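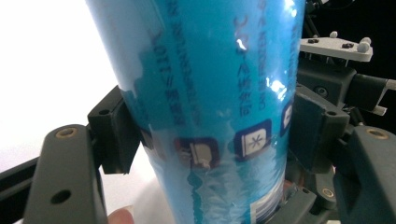

Visit to the Starside packaging works, Dritdale
November 8, 2023

We met at the side gate at 7 in the morning, before the first shift had its break. Sarita Dhillon signed us in and handed out hairnets. Pallavi Mittal had asked for the visit because her shop is changing its food containers in February and she wanted to see how the labels go on. Ashok Dixit and I went along.

The works takes in plain tubs and sleeves from Esell and finishes them for export. Most of the floor is given over to shrink labels. A printed sleeve is cut from a roll, dropped over the container and sent through a heated tunnel, where it pulls in tight. The tunnel runs at about 80 degrees Celsius for the thin film and hotter for the rest. You feel it on your face from the walkway.

Tall containers give more trouble than short ones. The film has farther to travel and it tends to wrinkle, mostly near the seam. Sarita keeps a shelf of rejects by the inspection bench and let us handle them. Small creases pass if the text can still be read. A crease through the barcode doesn't.

We spent a good while on the icons. Buyers in different countries want different ones, and the freezer snowflake is the one customers ask about most. Pallavi's own customers mix up the microwave and oven symbols, so she took notes on line weight and size. Dark ink on a pale square was the clearest of the samples we tried. Glossy film looks good on a shelf but is hard to read under a strip light, and Ashok had to keep turning his sample to get the glare off the print.

The smallest order they will accept is 900 pieces per design, with proofs in 2 weeks. Pallavi thought that was fair. Storage is extra.

Lunch was in the canteen across the yard, rice and lentils, paid for at the counter. Parking is tight after ten. Anyone going in the spring should write to Sarita first, as the tunnel line is shut for cleaning part of that time.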